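Tustummont Kitchen Table Kit – simulation package for school robot clubs

Product page, club and classroom edition

The Kitchen Table Kit is a set of ready simulated rooms for students who learn to program a robot arm. It was made by the robotics club at Trarlow, together with their teacher Rezaul Munasinghe, and it is now offered to other clubs for their own classes and competitions. The club needs only normal school computers. A real arm is not necessary at any point of the course.

What you receive

One license for the whole club, valid for 2 school years
60 prepared table layouts, sorted from easy to difficult
The student workbook in PDF, with space for notes
The teacher guide, with solutions and the scoring sheet
The layout editor, for making your own tables

How the students work with it

Students work in pairs. One writes the program and the other keeps the log, and after each layout they change places. We recommend groups of not more than 5 pairs for one teacher, because in the first weeks there are many questions about coordinates and it is hard to help everybody in time.

Every layout uses the same white arm, so what the students learn about its joints stays useful until the end of the course. The room and the things on the table can change. In the early layouts there are simple blocks with much free space between them. Later the objects become thin, round or partly hidden, and the students have to plan from which side to come. A knife lying partly behind a vase is a typical task of this level. The plant is also not only decoration – its long leaves reach over the table, and the path of the arm must be planned with this in mind.
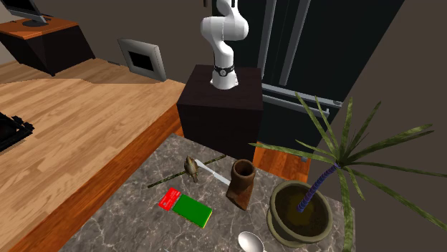
Layout editor

The editor was written by Tươi Lục in her last year in the club. You choose a room, a table top and the objects, and place each object with the mouse or by typing its position and angle. The finished layout is saved as a small text file, which can be sent by e-mail to another club. The object library has 1,481 items: kitchen things, small figures, packets, pots and plants, tools and toys. Please note that objects cannot be placed inside each other. The editor will show a warning and move the last one to the side.

For the competition

The kit is used in the Birkanville Table Challenge, which takes place in June. Each team receives a layout that it did not see before and has nearly two hours to write a program. Points are given for each object that arrives at the correct place, and points are taken away for each object that falls or is pushed from the table. Clubs who have the kit can use the same scoring sheet for a small competition at home.

Requirements

Windows or Linux computer with 8 GB of memory
A separate graphics card is useful, but the kit also runs without it if you choose the setting "simple light"
Internet connection for the installation only
Basic knowledge of Python, as after one semester of lessons

Questions from clubs

Can we use our own robot model? In this version, no. We are working on it.

Can students install the kit at home? Yes, the club license includes the home computers of the members.

Ordering

The kit is distributed by Kanagaratnam School Supply. Please write the name of your school and the number of members in the order form. The download link comes by e-mail, normally on the next working day. Version 2 is available from 2022-09-02, and clubs who have the first version receive the update free of charge.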